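The gripper that let go on Tuesday

Every trade has its own way of being humbled. Bakers have collapsed loaves. I have a jaw that opened by itself at twenty past four on a Tuesday afternoon, after behaving perfectly for the whole of the demo Jaanus Mägi gave to people from out of town.

Some background, for the two of you who read this for the dog pictures. We spend our days plugging things in. One person holds a pair of hand-held grippers, does a chore with them, and the recording goes off to teach an arm to do the same chore. The current chore is plugs. Plug goes in, plug comes out, repeat until your forearms file a complaint. The power strips are never live while we do this, a rule Marisol Inga wrote on the wall in letters you could read from the parking lot.

So, the fault. I was in the middle of a run, right hand, plug halfway to the socket, and the jaw just relaxed. It didn't snap open or buzz or throw an error. It sort of lost interest. The plug dropped on the board. I said a word that is now in the training data (we do record audio, I had forgotten) and closed the jaw again, and it closed fine. Eleven tries later it did it again.

My first theory was that I was tired and my thumb had slipped. This was also everybody else's theory, and they were a little too quick to it for my taste. Eilif Dahlgren took over to show me how it's done and dropped a plug on his fourth attempt. I want it on record that I said nothing. I may have hummed.

Then we did what people do, which is swap parts at random and call it an investigation. New finger pads. Different cable. Teodor Nygård reflashed the board that reads the trigger, a Lernix thing we buy by the bag, and announced that it was fixed. It held for 40 plugs, long enough for him to put on his jacket.

The logs finally gave it away, once somebody bothered to open them. Out of 1,907 grasps that week, every dropout came with the wrist rolled inward and the cable bent tight over the back of the strain relief. The trigger signal would vanish for a blink, the firmware would read "nothing" as "open," and the jaw would do as it was told. A wire was cracked inside its insulation, right where it leaves the housing, and it only parted company with itself at one particular angle. The angle you use for plugs, naturally. For folding towels it would have been fine until retirement.

The wire bothers me less than the firmware. Wires break. But somebody decided that a missing signal should mean open, and I went back through the history to find out who, and it was me, two winters ago, with the comment "safer this way." I remember the reasoning. If a finger gets pinched and the electronics die, you want the thing to let go. Good reasoning! It's also a lousy plan if the thing is holding something you'd prefer not to have on your foot. Eskil Ljungberg pointed out, with more delight than I felt it called for, that next month's chore is mugs.

We ended up with a compromise. A lost signal now means hold at low force, beep, and open after a second and a half unless the signal comes back. Low force is low enough that I've tested it on my own little finger, repeatedly, with people watching. The beep is awful. Marisol picked it.

The cable got a softer boot and a wider loop, ordered from Skorimport, who sent the wrong boots first and then the right boots twice. If you need boots, write to me.

After that came the dull part, which was doing the same motion over and over to see whether it would fail.

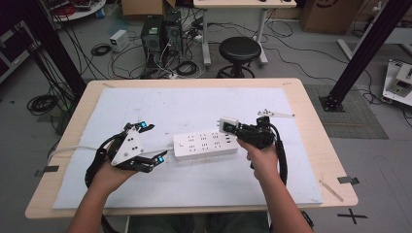 Should a gripper open or hold when it loses its signal? It depends on what's likelier to get hurt, the finger in the jaw or whatever is under it, and you should decide that separately for each job and write down why.

We ran 868 grasps on the new wiring, wrist rolled in as far as it would go, and got no dropouts. Jaanus wanted 1,000 because it looks better in an email. I told him he was welcome to do the rest himself, and he discovered a meeting.

The old runs with the drops in them are still sitting on the server. Eilif wants to keep them as examples of what failure looks like. I'm for it, once I've worked out how to mute mine.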